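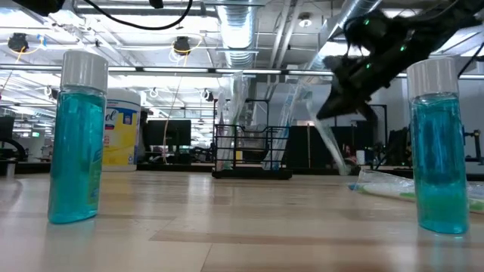 Ilir Omerović wrote to me after my last column to say that a person who invites people over without cleaning first is telling them what he thinks of them, and that he would sooner cancel a dinner than have anyone see his bathroom on a bad day. He was very polite about it. He also wanted to know whether I had been raised in a barn.

6 min read

I was raised in a duplex in Pindska, over a shoe repair, and my mother cleaned for company the way other people prepare for a hurricane. So I do understand where Ilir is coming from, and I've carried his letter around in my bag long enough that it has a coffee ring on it now, which I suppose he would say proves his point. But I've been thinking it over, and I still believe what I said, which is that most of us have fewer people in our homes than we'd like and that the cleaning is a big part of why.

Let me go back a bit. When I was a girl, the rule in our house was that nobody came in past the front hall unless the whole place was ready, and the whole place meant the inside of the oven. I am not joking about the oven. If my aunt was coming for coffee at three, my mother was on her knees in front of that oven at noon, and by the time the bell rang she had a clean blouse on and a headache. She'd sit on the edge of her chair the entire visit, looking past my aunt's shoulder at the baseboards. I remember thinking that having people over must be the hardest thing a grownup had to do, harder than taxes. And we didn't do it much! Twice a year for family, and once in a great while for somebody from my father's work.

Across the landing were the Vestum people, or that's what we called them, after the town they'd come from, and their place was a mess from one end to the other. Newspapers on the stairs, a bicycle in the kitchen, laundry on every chair so that you had to pick up a stack of towels and hold it in your lap if you wanted to sit. I was there every single afternoon. So were half the children on the street, and plenty of the parents, too, standing around with a cup of something and their coats still on. I couldn't tell you what color the floor was. I can tell you what was on the stove most days, and I can tell you every word of the argument those two had going about whether soup should have noodles in it.

Now, I know how that sounds. It sounds like I'm saying dirty people are friendly and clean people are cold, and that would be silly, and unfair to my mother besides, who had more love in her than she knew where to put. What I'm saying is smaller. She wanted people around her and she had set the price of it so high that she could hardly ever pay.

I set it high myself for a long time. My husband and I lived in our first house for 18 years, and I'd guess we canceled more dinners in that house than we held. Something would come up at work, I'd get home late, I'd look at the state of the tub, and I'd pick up the phone and say that one of us was coming down with something. I had us coming down with things all year long. A neighbor finally sent over a casserole because she thought we had some kind of condition, and I had to eat it knowing what I'd done. (It was a good casserole. She used Pitkänen rye crumbs on the top, and I've done it that way ever since.)

What changed my mind was our furnace. It quit one January evening, and the fellow next door saw me out on the porch with the phone and came right in to have a look, boots and all, through a living room with two loads of wash on the couch and a kitchen I wouldn't have shown to my own sister. His wife came over to see what was keeping him. Then her mother came over to see what was keeping her. They stayed until ten at night. We ate toast and eggs in our coats, and I laughed harder than I had in that house in years, and at no point did any of them look at the baseboards. I checked.

Ilir makes one argument in his letter that I want to take seriously, which is that cleaning up is a form of respect. You wash your hands before you shake hands with someone. You sweep the walk. I agree with him there. I'd never ask anybody to sit in something sticky, and I do want my guests to have a fresh towel and a clean glass, and a bathroom that won't give them a story to tell in the car. I wipe things down. I keep what I need for it under the sink and I can do it in the time it takes water to boil. If someone has a bad chest, or a new baby, I'll do a good deal more than that and be glad to.

But past that point I think we should be truthful about who the work is for. When I was scrubbing grout at midnight, I wasn't thinking of my guests at all. I was thinking of myself, and of what they would say about me on the drive home. They could have been 100 strangers off the Nistberg bus for all the thought I gave to what they might like to eat, or whether one of them had been sad lately and could use the good chair.

And there's the other side of it, too, the side of the person coming up the walk. Have you ever been in a home so perfect that you were afraid to put your cup down? I have, and I went back to my own kitchen and decided I couldn't possibly ask those people here. So they never came, and after a while they stopped asking us. I ran into the wife years later at the dentist, and she told me she'd always figured we didn't care for them.

So I'd like to suggest something to Ilir, and to anyone else who has been putting off an invitation until the house is fit for it. Ask one person over this month, someone you like and have been meaning to see. Wash the cups. Close the door on whatever room is worst, and if it's the kitchen, well, sit in the kitchen anyway and move the mail over. I think you'll find that they move it back for you when they get up to go.

Ilir, you're invited as well. I make soup in October, with noodles, and you'd have to hold the towels.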